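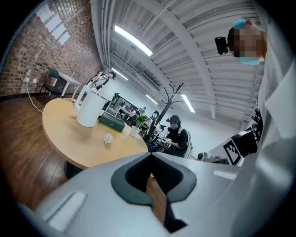

Equipment planning under the Palaniappan grant moved from the survey stage to costed proposals during this period. The survey was carried out at the Clordale site by Simin Jalali, and its purpose was to establish what the existing room can support before further money is committed. Power is the first constraint. The wall outlets along the brick side are small and set low, and the white cable to the round table with the kettle runs across the wooden floor. We therefore propose that floor-level power be dealt with in the first round of spending, ahead of any additional collection hardware. The survey also recommends that refreshments and working equipment be given separate tables in the new layout.

Purchasing to date

The first order of hand-held grippers, 4 units, was placed with Jultthorpe and has been received and accepted. Spare finger pads were ordered at the same time. Two of the units needed their calibration repeated on arrival, and the supplier has agreed to supply a calibration sheet with each unit in future orders. No other capital items have been bought in this period.

The order for printed marker boards has been held back. Omid Babaei has asked that board sizes be agreed with the Irkdale team first, so that recordings from the two sites can be compared without conversion. Agreement is expected in March.

Revised requirement

The original application allowed for 200 hours of recorded handling tasks. The total now stands at 155 hours. The shortfall is mainly due to time lost in charging and in moving equipment between tables, and the remaining hours can be completed within the grant period if a second set of batteries and chargers is approved.

The revised equipment list contains 27 lines, of which the following are put forward for the next round:

Fixed floor power points and cable covers for the working area
Second set of batteries and chargers for the grippers
Lockable storage for tools and gripper cases
Replacement head straps in two sizes
One additional workstation for checking recordings on the day they are made

A second fixed robot arm, which appeared in the earlier list, has been moved to the following year. Chibuzor Bassey reviewed the case for it and concluded that the time available on present equipment is not yet fully used. The sum set aside for it should remain in the capital line and should not be released for running costs.

Risks

Delivery times remain the main concern. Jultthorpe currently quotes nine weeks for grippers and longer for spare parts. Electrical work depends on the landlord's consent, which has been requested in writing but not yet received. If consent is refused, the alternative is to move the working tables closer to the wall, with some loss of clear floor space.

Decisions requested

The funder is asked to approve the five items listed above and to confirm that the deferred arm may be carried forward. Supporting quotations are held by Zdislava Hájek and can be sent on request. Questions about the budget should be addressed to Bautista Salinas. The next report will cover the electrical work, the outcome of the discussions with Irkdale and the hours recorded up to the end of May.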